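Skallwood Track Day Tire Warmers, Set of Four

Ashok Kandpal spent nine seasons in club racing before he sewed his first tire warmer, and if you ask him about it he will tell you that he only did it because the set he had bought gave up in the paddock on a cold Monday test day, with his group already being called to the grid. He took the dead one home, cut it open on the kitchen floor and decided he could make a better one. That blanket is still hanging in our shop (it's ugly, and he is very proud of it), and the Skallwood set you can order on this page is its great-grandchild.

Each warmer wraps the full tread and comes well down over both sidewalls, so the heat gets into the wheel as well as the rubber. The heating wire is laid in a tight back-and-forth pattern, closer together near the shoulders, where so many blankets leave a cool band. Over that goes a thick felt layer and then a tough outer shell that shrugs off brake dust and the odd spilled drink. We used to offer the shell in six colors, but almost everyone asked for black or red, so those are the two we keep on the shelf now.

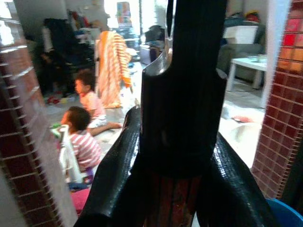
The side skirts close with a drawcord and one wide hook-and-loop strap, and you can work both with gloves on, even the big clumsy winter kind. We spent a whole spring fussing over that strap! The first version was strong enough but picked up every bit of grass in the paddock, and our friends at the Sisodia team sent theirs back looking like a pair of old socks. The one we settled on has a flap that covers the hooks when the warmer is folded away.

Every set comes with the Grukeo control box, which runs all four corners from one outlet and lets you set the front and rear pairs separately. There are 2 preset programs, one for slicks and one for treaded track tires, plus a manual dial for people who like to do things their own way. Please follow your tire maker's advice on temperature before ours. They know their rubber, and it does change from one compound to the next.

Specifications

Sizes: 15 to 18 inch wheels, standard or wide
Maximum temperature: 100 degrees Celsius
Cable length from box to each warmer: 133 inches
Colors: black, red
Included: four warmers, Grukeo control box, Dendine carry bag
Price per set: $671

A few words on care. Let the warmers cool before you fold them, and fold them loosely along the seams. Wipe the inside with a damp cloth now and then, and keep them well away from the washing machine. Over the winter they're happiest laid flat on a shelf, out of the bag.

Sets are made to order and normally leave us within three weeks, a little longer in March when everybody remembers at once that the season is starting. If you run an unusual wheel size, write to Ashok with your tire's width and overall diameter and he'll let you know what he can do. Single replacement warmers are available too, and they'll plug into any Grukeo box.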